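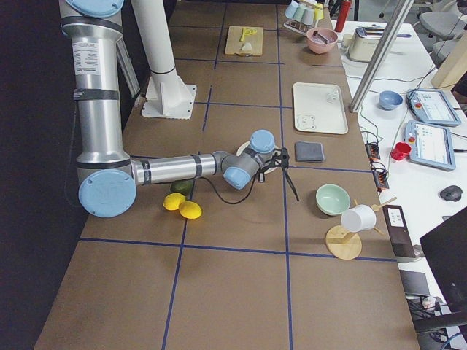 Gikau, March

**Rakena comic storage box, short format**

The Rakena short box holds bagged and boarded comics upright in a single row. It takes standard floppies, saddle-stitched minis and most single-issue manga magazines up to 27 cm tall. Hardcover collections and oversized treasury editions won't fit; use the Liltanau flat case for those.

Panels are acid-free corrugated board, double-walled at both ends and along the base. The box ships flat and folds together without tape or staples. Handholds are die-cut on the short sides, with the flaps left attached so they can be pushed back to keep dust out.

| Item | Detail |
|---|---|
| Internal length | 409 mm |
| Maximum book height | 27 cm |
| Dividers supplied | 4 |
| Lid | Separate, full depth |
| Colour | White or grey |
| Pack size | 2 boxes |

Dividers are rigid polypropylene with a raised tab for labelling. They stand slightly taller than a boarded comic, so series titles stay readable with the lid off. Spare dividers are sold under the Prallell name and fit both the short and long boxes.

**Loading and stacking**

Fill the box until the books stand straight without being squeezed. A part-filled box needs a spacer – a folded sheet of the same board will do – or the back issues will bow. Stack filled boxes no more than 4 high, lids on, away from outside walls and direct sunlight.

Orders received before noon on Friday leave the Gikau warehouse the same day. Lids are not sold separately.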